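Petek Juniors Try a New Way to Learn the Passing Game

Youth handball at Petek is getting a big shake-up this January, and the kids are loving it already!

Head coach Drita Ionescu has thrown out the long lines of players waiting to shoot. Her under-13s now spend most of each session in small games, three attackers against two defenders, with the rules changing every few minutes. One round might ban dribbling. The next might only count goals that come after a pass from the wing.

"I used to stop them all the time and tell them where to stand," Ionescu said. "Now I ask what they saw, and they have so much to say."

Assistant coach Zlatko Vasić runs the goalkeepers through the same games - no more standing around at the far end until somebody remembers them. He says his keepers are starting plays much faster, and the long throw to the wing has become a real weapon.
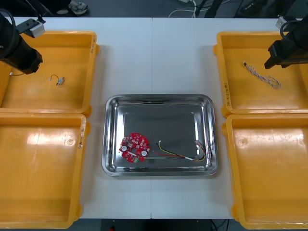
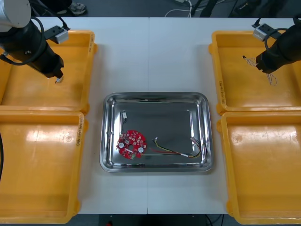
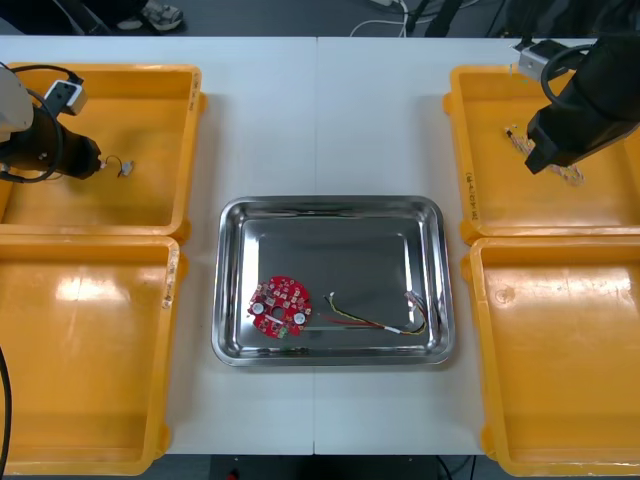
Jovon visit coming up

The first proper test is a friendly against Jovon, with the under-13s playing at 10 a.m. and the under-15s straight after. Jovon coach Stavros Berisha has agreed to play short periods so both benches can talk things over in between. Every player on both rosters will get court time.

Mimoza Dimitriou, whose daughter plays left wing, has been to nearly every practice this season. "She comes home and moves the salt and pepper around to show me the overlap," she said. "I finally understand the sport!"

There are seats for up to 100 people in the hall and entry is free. Players should arrive by 9:15 with indoor shoes and a water bottle. Anyone who would like to help at the scorer's table can speak to Zlata Tkachenko before practice.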